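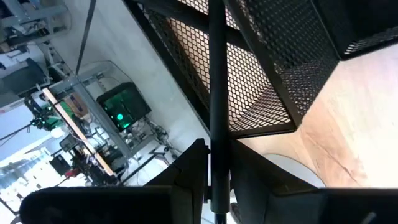
Ticket 119: Claketti mod crashes the world on load

Status: open, then closed, then open again
Game build: the October one
Opened by: Reijo Kettunen

Installed Claketti per the readme. Game starts, menu music plays, I pick my world and get dumped to the desktop at 5 percent. A new world loads fine, but it doesn't have my castle in it, so I'm less interested in that one.

Already tried:
- Reinstalling the loader
- Deleting the config folder
- Giving the game 3000 MB of memory, up from whatever it had
- Asking it nicely

The log ends with "missing registry entry: ernoler_lantern" and then 300 lines of the same complaint. I do not have a lantern. I have never wanted a lantern.

Iñaki Ibarra replied:
You have the Ernoler add-on, or you had it once. Claketti reads the old block list saved in the world and goes looking for everything on it. Put Ernoler back in the mods folder, load the world, save, quit, then take it out again. Back up first, please. I've had the other conversation too many times.

Reijo Kettunen replied:
Found the Ernoler jar in my downloads, under a name I'm not going to repeat. World loads with it in. Take it out and we're back at 5 percent. The castle does now have lanterns, on the roof, in a row. 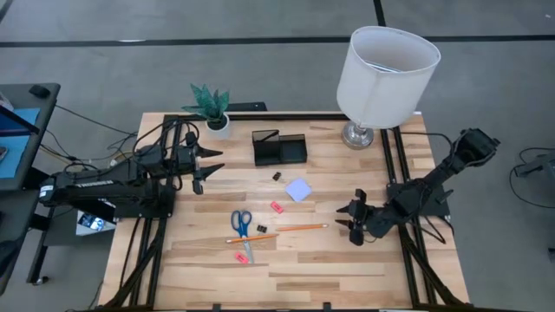
Waltraud Bauerfeind replied:
Same crash on my server. Breaking every lantern by hand before the save fixed it for me, including the ones inside chests. Check the chests on your boats as well.

Reijo Kettunen replied:
There was one on a boat. Loads clean now without Ernoler. Leaving the ticket open until the readme mentions boats.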